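Return air vent next to big window, noise and drafts

mullion_794
Top-floor unit, exposed ductwork, a big multi-pane window on the long wall. The louvered vent box sits by the duct and whistles at high fan speed. Would moving it closer to the glass help?

ductwright
Depends. Supply or return?

mullion_794
Supply. Diffuser is a Skaller, 12 inch neck.

halfgauge
Move it. Supply air belongs at the glass, otherwise you get a cold downdraft in winter.

ductwright
Disagree. Whistling is face velocity or a half-closed damper. Relocating the box costs more and fixes neither. Measure first.

halfgauge
The noise, fine. The draft is a separate problem and you skipped it.

tinsnip_r
Check the damper blade too. Mine had slipped on its shaft — 10 minutes with a wrench. Can you post the ceiling?

mullion_794
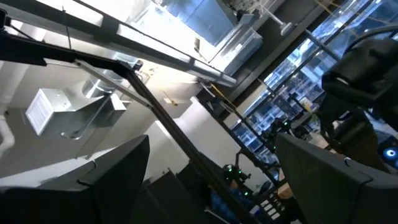
Vent and sheet-metal duct at left, window at right.

ductwright
I'd leave the box where it is. Get a reading at the slats on low and high before you cut any metal.

halfgauge
Still say move it, but take the reading.

mullion_794
Will borrow a meter. Damper first.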